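How do you teach a robot to pick something up?

Hello! I'm Ravindra Bhatia and I spend my working days showing robots how to do things. When I tell people that, they think I stand at a whiteboard while a row of robots sits at little desks. I wish! It's a lot more like teaching somebody to ride a bike, except the somebody weighs more than I do and never gets bored.

Let's start with you. Pick up a pencil. Go on, any pencil. Did you think about which finger moved first? Probably not. Your hand just knew. Now try to write down every tiny thing your hand did so that a person who had never seen a pencil could copy it. How far apart were your fingers? How hard did you squeeze? When did you stop going down and start going up? You'd fill pages, and you'd still miss something.

That's the trouble with telling a robot what to do in words. So quite often we show it.

Showing by hand

The first way is to hold the robot's arm and move it yourself. We switch the motors to a floppy setting, so the arm goes wherever I push it, and I guide it down to the thing I want, close the gripper and lift. (A gripper is what many robots have where you have a hand. Ours has just two fingers.) All that time the robot is writing down how bent each of its joints is, over and over, many times a second. Afterwards it has a sort of diary of the whole move.

Showing by remote control

The second way is my favourite. I hold a controller, a bit like the one for a video game, and when I move my hand the robot moves too. We call our controller Clundura, after a dragon in a story my colleague Nattawut Nakpan made up for his daughter. I squeeze the trigger and the fingers close. I let go and they open.

Very often I'm not even driving a real robot. I'm driving a pretend one, inside a computer. We call that a simulation. The pretend robot has pretend weight and bumps into pretend tables, and if I drop something I press a button and it's back where it started. No sweeping up!

One of the jobs we practise a lot is picking up a stick. It sounds easy, but a long thin thing is fussy. The fingers have to be open wide enough to go down on either side of it, and they have to be turned the right way as well.

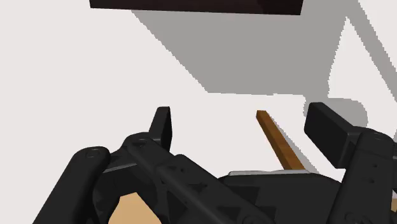 If I come in a bit too far to one side, a finger can land on top of the stick or knock it away, and I have to start again. My very first try at this job took 31 goes. Nattawut did it in 2, and he still brings it up at lunch.

One good go isn't enough for the robot, though. If it only ever saw the stick in one spot, it might only learn that one spot! So I move the stick, turn it a bit and do it all again. For this job I recorded roughly 200 goes, and we kept 113 of them. The rest were wobbly, and a robot will happily copy your wobbles.

Then the computer looks through all those goes and hunts for what they have in common. When the robot has a try without me, I'm allowed to watch but I mustn't touch the controller, and I find that very hard.

Have a go yourself

Ask a friend to shut their eyes and put a pencil on the table. Hold their wrist gently and guide their hand to it, without talking. Now move the pencil and see if they can find it by copying what you showed them. Then swap over.

Contact the Droleck young readers' page | © Droleck 2022 | Back to top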